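第四讲 仿真厨房套件选型:Unow 桌面操作包

一、本讲内容
上一讲讲了抓取规划的基本流程,本讲换到采购的角度,看一套现成的仿真产品能不能直接用于课程实验。产品是 Fusbridge 公司的 Unow,运行在 Grasness 仿真平台上,按席位授权。

二、产品组成
基础版含厨房场景包、单臂模型、两指夹爪控制接口和任务脚本。物体库共 585 个模型,其中 300 个带有抓取标注,其余只有碰撞外形,做抓取实验时需自行标注。教学授权每席 90 元,按学期计,场景更新包含在内。
安装前先确认显卡驱动版本。机房电脑已装好,自己的笔记本请参照附录 B。

三、任务脚本
脚本共 19 个,分为接近、抓取、搬移、放置四类。每个脚本可单独设定物体初始位姿和随机种子。实验报告中必须写明种子,否则结果无法复现,按缺项扣分。
接近类脚本只要求夹爪到达物体上方的预抓取位姿,不要求闭合。评分看末端位置误差和途中有无碰撞。
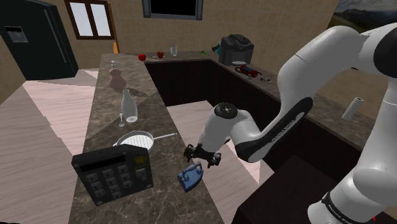

图 4-1 Unow 厨房场景,机械臂夹爪位于蓝色熨斗上方,两者之间留有间隙

图 4-1 中台面物体较多,熨斗左侧是一台带键盘的黑色设备,后面还有平底锅和瓶子。规划路径时这些物体都要作为障碍物载入。熨斗的把手呈弧形,抓取点选在把手上还是机身上,两种方案的接近方向不同,请在预习中各画一张草图。
另外注意透明物体。玻璃杯在渲染图像里边缘不明显,如果用自己的检测模型,漏检率会偏高。

四、试用意见
优点:场景载入快,脚本接口写得清楚,换物体不用改主程序。
不足:接触参数用的是统一默认值,重物和轻物的手感差别不大;中文文档只译到第三章;导出的日志格式与 Abbasi 工具箱不兼容,需用课程网盘里的转换脚本处理一次。
价格方面,按席位买适合小班,人数多时应询问机房授权。

五、作业
1. 任选两个接近类脚本,各运行十次,记录末端误差和碰撞次数。
2. 修改其中一个脚本的物体初始位姿,说明规划结果有何变化。
3. 写一段不超过半页的选型意见,说明是否建议本课程续用基础版。
下次上课前交到课程网盘“第四讲”文件夹,文件名用学号。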